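Unit 4: Wound Closure and the Materials Used for It
Course Handout - Introduction to Surgical Nursing Practice
Presora College of Health Sciences

Purpose of this unit

Students who complete Unit 4 should be able to name the main groups of suture material, read the label on a suture packet, and explain to a patient in plain terms how a closed wound is expected to heal. The unit does not qualify a student to place sutures. That skill is taught and assessed separately in the Vosby Laboratory during the second year.

Required reading: Course Reader, chapter on tissue repair. The questions at the end of the chapter will be discussed in seminar and should be prepared in writing.

4.1 Absorbable and non-absorbable material

An absorbable suture is broken down by the body over a period of weeks or months. It is commonly chosen for deeper layers, where later removal would be impractical. A non-absorbable suture keeps its strength much longer and is either removed or left in place permanently. Silk is usually listed as non-absorbable, although it loses strength slowly over time. Students are often marked down on this point and should note it.

4.2 Single strand and braided thread

A single-strand thread passes through tissue with little drag and offers fewer spaces in which bacteria can lodge. It is also stiffer and holds a knot less well, so additional throws may be needed. Braided thread handles easily and knots securely, but it can draw fluid along its length. Many braided products are coated to reduce this effect.

4.3 Needles

Most needles in current use are curved and are supplied with the thread already attached at the blunt end, an arrangement called swaging. A taper point spreads tissue apart and is suited to soft internal structures. A cutting point has sharpened edges and is used for skin.
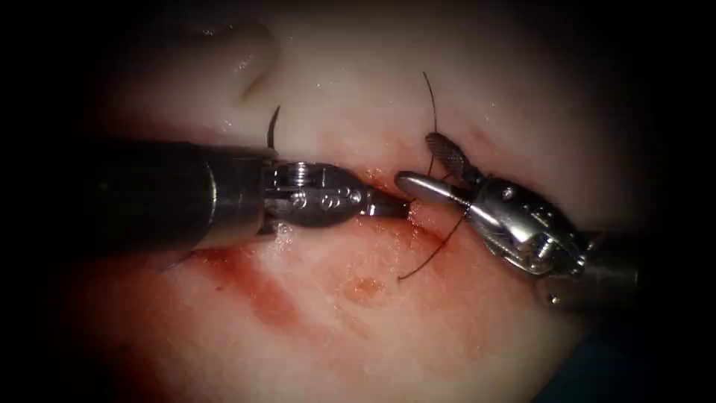
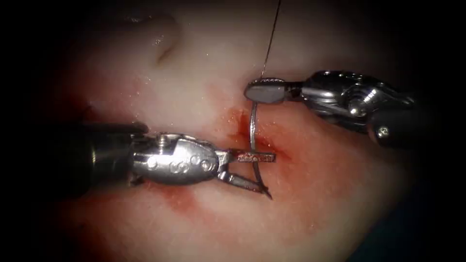 Dark suture thread at the tissue surface.
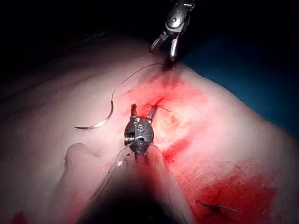
4.4 Sizes

Suture size is written as a number followed by a zero, such as 2-0 or 5-0. The larger the first number, the finer the thread. A 5-0 suture is therefore thinner than a 2-0. Sizes above zero (1, 2 and so on) run in the opposite direction and grow thicker as the number rises.

4.5 Stages of healing

Healing is described in overlapping stages: the control of bleeding, inflammation, the growth of new tissue, and remodeling. Mild redness and swelling along the closure are expected in the first days. Spreading redness, increasing pain, fever or cloudy discharge must be reported to the supervising nurse without delay.

Age, smoking, poor nutrition, diabetes and long-term steroid use may all slow the process. Students should record these factors when taking a history - including those the patient mentions only in passing.

4.6 Assessment

The written test for this unit is held in July in the Wieczorek Building, Room 77, and begins at 9:00 a.m. Calculators and phones are not permitted. The written patient leaflet is due at the same time and should be submitted on paper, with the student number on every page.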